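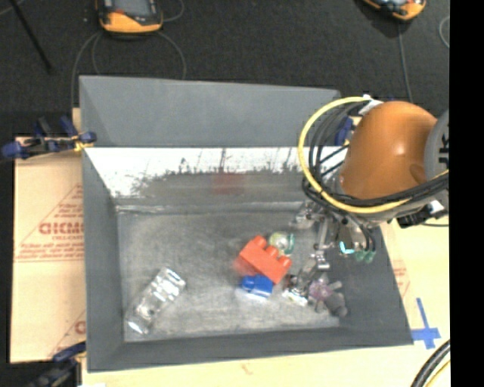

PREDILSKA, September 23, 2026

How to Budget for a Bin-Picking Cell

The purchase price of the arm is the easiest number to find and the least useful one to plan with. A bin-picking cell is an arm, a gripper, a bin, something to hold the bin, cameras, cables, a computer, a work surface, a stop circuit, and the labor to make all of it run together. This page covers how to build a budget for one cell at bench scale, in the order the work should be done. It assumes you are buying for a lab, a test shop or a small pilot line. Guarded production cells need a separate safety budget, covered on its own page.

Step 1. Write the part list before the equipment list

Start with the objects to be picked. For each one, record the longest and shortest dimension, the weight, whether it is rigid or soft, and whether it is opaque, clear or shiny. Mixed bins cost more than single-part bins. Toy blocks, a clear bottle-like object and a small plush-like toy in the same bin place three different demands on the gripper and the camera.

Mark every clear or shiny item on the list. Depth cameras often return poor data on these, and the fix (a second camera view, better lighting, a different sensor) has to be priced now. A bin wall that washes out to white under the lights is a lighting line item too. If the clear items can be dropped from the first phase, drop them and note it in the request.

Step 2. Fix the bin and the work surface

Choose the bin next. Its depth and wall slope decide how far the gripper must reach and how close the wrist will come to the rim. Parts in the corners are the test. Have the integrator show a reach check for all the corners with the gripper model attached.

Budget for holding the bin still. A bin that shifts will put every saved position off by the same amount. Bar clamps on the rim are enough for a bench cell and are quick to move when the layout changes. A bolted fixture is the better choice once the layout is settled. On our last bench cell the clamps, tape, cable ties and labels came to $155, entered as one line called "small hardware." Do not leave this line out. It gets spent either way, usually from some other account.

The surface under the bin should be flat and rigid, and you should be willing to drill it.

Step 3. Size the arm

Take the heaviest part, add the gripper, the mounting plate, any camera on the wrist, and the cable that hangs from it. Compare the total with the rated payload at the reach you need. A rating may apply only close to the base, so ask for the payload chart.

Request quotes from at least two suppliers on the same written spec. We sent ours to Illix and Pivton. Both quotes looked complete and neither covered the same items. Illix listed the controller, the teach pendant and the base plate separately. Pivton bundled them but left out the cable set between the controller and the arm. Rebuild each quote in your own sheet, with one row per item, and write "not included" wherever a row is blank.

Rows to check:

Arm
Controller
Teach pendant and its cable
Base plate or pedestal
Power and signal cables, with lengths
Software license, with term and renewal price
Emergency stop and enabling device
Freight, crating and lift gate
Warranty term and who pays return shipping

Step 4. Price the gripper as a wear item

Two-finger grippers are sold as equipment but the fingertips are consumables. Price the gripper, one spare gripper if the cell must stay up, and a stock of fingertips. Tips working inside a bin touch the floor and the walls as well as the part, and they wear at the corners first.

Ask these questions before ordering:

Can the tips be changed without removing the gripper?
Is there a drawing for the tips, so that a local shop can make them?
Does the gripper report its opening width?
Is the gripper cable sold separately, and at what length?

If the supplier will not release the tip drawing, get a price for a full set of tips in writing and put a year of them in the budget.

Step 5. Plan the cables

This step is skipped more than any other. Every sensor and tool past the base adds a cable that must travel with the arm. Leave slack at each joint so the cable can form a loop through the full range of motion, then confirm that the loop does not drag on the bin rim or swing into the camera view. Wide loops are fine on a bench. On a cell that runs unattended, budget for a cable dress kit.

Measure along the arm, joint by joint, with a piece of cord. Straight-line distance will give you cables that are too short. Order one spare of each cable that moves. Static cables on the floor can wait for a spare, but they need a cover where people walk.

Step 6. Count the labor

Labor is the line most often guessed. Our last cell took 184 hours from uncrating to the first accepted trial run. Mounting and wiring were the small part of that. Calibration, camera placement and grasp tuning made up most of it, and calibration was repeated each time the bin or a camera moved.

Put your own staff hours in the sheet at their loaded rate even if no money changes hands. A quote with setup included can then be compared fairly with one that leaves it to you. Urquhart, the integrator we used for the stop circuit, quotes site work by the day with travel separate, so a second visit for a missing part costs nearly as much as the first.

Step 7. Set the schedule

Lead time belongs in the budget because idle staff and a reserved room cost money. The arm in our June order took nine weeks. The gripper came early and its adapter plate came last. Order the adapter plate with the arm, on the same purchase order, and ask for the bolt pattern drawing on the day you order. A machine shop can make the plate from it if the shipment slips.

Begin these while you wait:

Electrical work at the bench
Work surface and bin clamps
Camera stands and lighting
Risk assessment
Sample parts, bagged and labeled by type

Step 8. Add it up

Group the sheet into five blocks: arm and controller, gripper and tips, sensing and compute, fixtures and cables, labor. Total each block and work out its share. In our sheet the arm and controller came to 37 percent of the full cost. If yours is far above that, go back over the labor and cable rows before submitting. They are probably light.

Hold the contingency as its own row below the total. Do not spread it across the blocks, where it will be negotiated away one row at a time. State what releases it: a change in the part list, a failed reach check, a second integrator visit.

Attach the part list from Step 1 to the request and date it. Any part added after approval should come with its own cost note covering tips, lighting and tuning hours.

Related pages: Acceptance tests for picking cells. Fingertip drawings and tolerances. Leasing compared with purchase.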